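Winter Golf, With Mittens
2020-01-05

I should say up front that I'm a 34 handicap on a good day, so if you came for swing advice you're in the wrong part of the magazine. What I can tell you about is playing golf in December, when the carts are locked up, the snack shack is shut, and the greens at Camau have been swapped out for temporary ones the size of a beach towel (okay, a big beach towel).

I used to put my clubs away at the first frost like everybody else in my regular group. Then a couple of years back Camau started selling a winter card for $300, good from the first closing of the grill until the grass wakes up, and I did the math in the parking lot and bought one before I could talk myself out of it. Best money I've spent on this game, and I once bought a putter that lights up.

The winter course is its own thing. They play nine holes, all shortened, for a grand total of 2503 yards, and you'd think that would make it easy. It doesn't! The ball goes nowhere in the cold. My seven iron turns into a nine iron, my driver turns into a rumor, and then you land one on a frozen patch and it takes off like it's late for a bus. I hit a shot on the fourth that bounced off the cart path, off the ice on the pond, and up onto the bank on the far side. I made bogey from there and I was thrilled.

You do learn to dress for it. I wear two thin layers and a vest, because anything with big sleeves wrecks what little turn I have. Between shots I keep both hands in a pair of giant mittens that my sister says make me look like a lobster. Rain gloves are better than leather once it's damp. I keep three balls in an inside pocket and swap them every hole, and I have no idea if that helps, but I'm not going to stop now.

The real reason I go is the pace. In July a round at Camau is a five-hour crawl with somebody's speaker going in the group ahead. Last week I walked all nine in an hour and a half and saw one other twosome and a fox. We waved at the twosome. The fox had the tee on six and we let it play through.

If Camau is closed for snow, I drive over to Uken, where the range has heaters over the back row of mats. A bucket of 70 balls takes me most of an hour, with a coffee break in the middle, and I try to spend half of it on wedges. I usually end up hitting driver. There's a shelf of used clubs by the register too, and I'd stay away from it if you're the weak type. I came home with a five wood and a story about how it was practically free.

My big goal for the season is the Grinik Cup, our little spring scramble, where my team has finished last often enough that they save us the table by the kitchen.
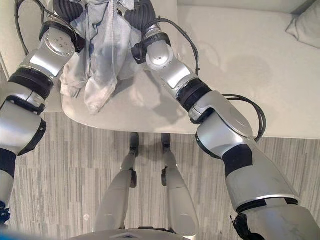 We've got a new plan, though, and it mostly involves me putting first so the others can see what not to do. Sign-up opens as soon as the regular greens do. Until then I'll be out on the short nine, mittens on, looking for my ball on the wrong side of the pond.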